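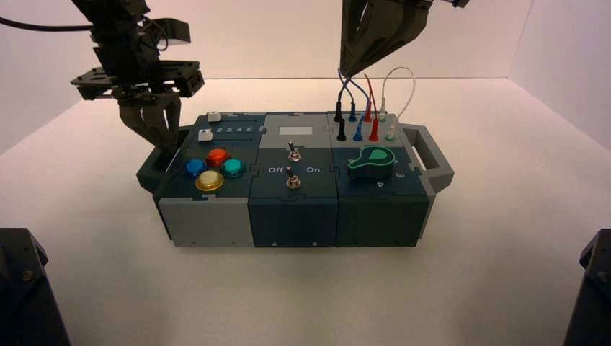 Laskowska replied to our spring questionnaire that the board should stay in one piece during sessions and come apart only for storage and repair, and that the modules should keep the same order on every table. We have adopted both points, and they shape much of what follows.

Caliven Practice Board
Progress report to the Sellholm Fund, second reporting period

Summary

The Sellholm Fund supports the design, production and classroom trial of the Caliven board, a set of joined modules on which adult learners practice the small hand operations they will meet in assembly and inspection work. The first reporting period covered design and the purchase of parts. The second, covered here, ended in June and covered the final layout, the first production run, the trial at Laskowska and the printed materials.

The layout is now fixed. The first production run is complete, and the trial has passed its midpoint with 392 learner sessions logged. The learner booklet has been printed and delivered. Two items are behind schedule: the spare parts kit and the instructor guide. Both are discussed below, with revised dates. We are not requesting additional funds at this time.

The board

The Caliven board is built from three modules set side by side and joined by jigsaw-style seams, with a dark carrying handle at each end. Light gray and darker panels alternate across it, so that a learner can tell at a glance where one group of controls stops and the next begins. In the previous report we described a version in a single color. Learners who tried that version often reached for the wrong group, and the change to contrasting panels was made before the production run.

The left module carries the round push buttons and the slider with its printed numbers. The middle module carries the toggle switches, with the words Off and On printed beside them. The right module carries the test leads and the rotary knob. This order is the one Laskowska asked us to keep. It follows the sequence of the course: pressing first, then switching, then turning and plugging.

Each button has its own color, and instructors give directions by color alone. An earlier draft of the exercises referred to the buttons by position ("top," "left"), and this caused trouble as soon as two learners sat on opposite sides of a table. The booklet now uses color names throughout. For the pale button at the front of the cluster we use the word "cream" in print. Some learners call it yellow, and instructors have been told to accept either word.

The slider numbers are raised and light in color. The fund's reviewer asked in January whether larger figures would be easier to read. We tested a larger set and found that the figures then crowded the slots, so the original size was kept.

The test leads remain the most demanding part of the board. A plug has to be held upright and seated without bending the cable, and learners need more attempts here than on any other group. We had planned to introduce the leads in the first week of the course. After the early sessions they were moved to the third week, and instructors report that learners now come to them with steadier hands.

Production

The first run was made by Zetden under the contract approved by the fund in the first period. The run comprised 100 boards. All were inspected on arrival, and a small number were returned for seams that did not close fully. Zetden replaced these modules at no charge and adjusted the depth of the cut for the remainder of the run.

The joint itself has held up well. We had been concerned that repeated assembly would wear the tabs. Since the boards are now taken apart only for storage and repair, wear has been slight, and we see no reason to change the joint for a second run. The handles have also proved useful in a way we did not plan for — instructors at Laskowska carry a board to a learner's table in the middle of a lesson, and a two-handed grip keeps the board level.

One fault recurred during the period. On several boards the rotary knob worked itself loose on its shaft, and the pointer no longer agreed with the printed numbers. Zetden has supplied a longer set screw, and every board in use at Laskowska has been refitted. Boards still in storage will be refitted before they are issued. We ask instructors to check the pointer against the lowest number at the start of each session, and a line to this effect has been added to the setup card.
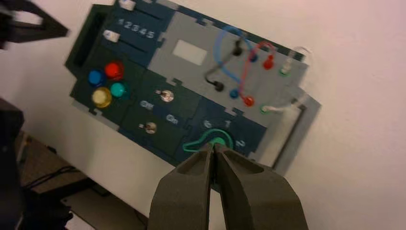
Trial at Laskowska

The trial began in February with the evening group and was extended to the morning group in April. Learners work singly or in pairs, and each session lasts forty minutes. The instructor reads a short card aloud, the learner carries out the steps, and the instructor notes which steps were completed without help. The cards begin with one control and build to sequences that cross all the modules.

Attendance has been steady. The morning group has lost a few learners to employment, which the fund will recognize as one of the purposes of the program. Places were filled from the waiting list within the month in each case.

Instructors' notes show the clearest progress on the toggle switches. A toggle is small, and a learner who approaches it with the whole hand tends to brush its neighbor. The cards therefore ask for a pinch between thumb and forefinger, and for the hand to be withdrawn fully before the next step. Most learners manage this reliably after four or five sessions. Progress on the slider is slower. Learners can move it freely but have difficulty stopping at a given number, and we have added two cards that practice only this.

Progress on the knob is difficult to judge, as the loose fitting affected results from the first part of the trial. We have set those results aside and will report on the knob separately at the end of the third period, when there will be enough sessions with refitted boards to support a fair comparison.

The questionnaire sent to instructors in spring drew replies from everyone teaching the course. Besides the request for a fixed order, the most frequent comments were these:

The cards should be printed on heavier stock. Several have already torn at the corner where they are clipped.

There should be a quiet exercise for learners who finish early. At present they repeat the last card, and some lose interest.

The boards should be placed on a plain table with nothing else on it. Learners are distracted by papers and cups, and a lead caught under a folder was twice mistaken for a fault in the board.

The first and third comments have been acted on. The second will be taken up with the instructor guide.

Printed materials

The learner booklet was completed in March and 300 copies were printed. It contains a plan of the board, the color names of the buttons, a page on each group of controls and space for the learner's own notes. The language was kept plain, and every instruction fits on one line. Copies have been given to all learners in the trial, and the remainder are held at Laskowska for later groups.

The instructor guide is late. The draft was ready on time, but the decision to move the test leads to the third week meant that the middle chapters had to be rewritten. The revised draft is now with instructors for comment, and we expect to send the final text to the printer in September.

The setup card has been reissued with the pointer check and with a clearer account of how the toggles should be left at the end of a session. We had found boards put away with the toggles in mixed positions, so that the next learner began from an unknown state. The card now asks for both to be returned to the same side before the board is covered.

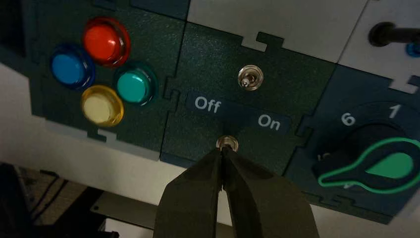

Figure 3. Push buttons and toggle switches on adjoining tiles of the Caliven board.

Spare parts kit

The kit was to include replacement buttons, toggles, plugs and knobs, with the few tools needed to fit them. The tools and most of the parts are in hand. The buttons are delayed — the supplier changed the rim on one color, and the new part does not sit flush in the existing opening. Zetden has offered to recut the opening on future boards, but this would leave the first run without a matching spare. We have instead asked for the earlier part, and delivery is promised for August.

Until the kit is complete, Laskowska holds one board in reserve from which parts may be taken. This arrangement has been sufficient so far.

Budget

Spending on production was slightly below the approved amount, owing to the replacement modules being supplied free of charge. Spending on printing was slightly above it, owing to the heavier stock for the cards. The two differences nearly cancel out. A full statement by budget line accompanies this report as Annex A, and receipts are available on request.

Work planned for the third period

The trial will continue with both groups through November. A second site will be opened at Sellholm in October, using boards from storage, once the knobs have been refitted and the instructors there have had a half-day of preparation at Laskowska. The instructor guide and the spare parts kit will be issued before the second site opens.

We will also prepare the quiet exercise requested by instructors. The current proposal is a set of cards showing a finished arrangement of the controls, which the learner reproduces without spoken direction. A first version will be tried with the evening group in September.

One decision is requested of the fund. The agreement provides for a second production run at the end of the third period, on condition that the layout is unchanged. The longer set screw is a change to a part and leaves the layout as it was. We would be grateful for written confirmation that the condition is still considered met, so that Zetden can reserve time for the work.

Annexes: A. Statement by budget line. B. Session log, Laskowska. C. Learner booklet. D. Setup card, revised.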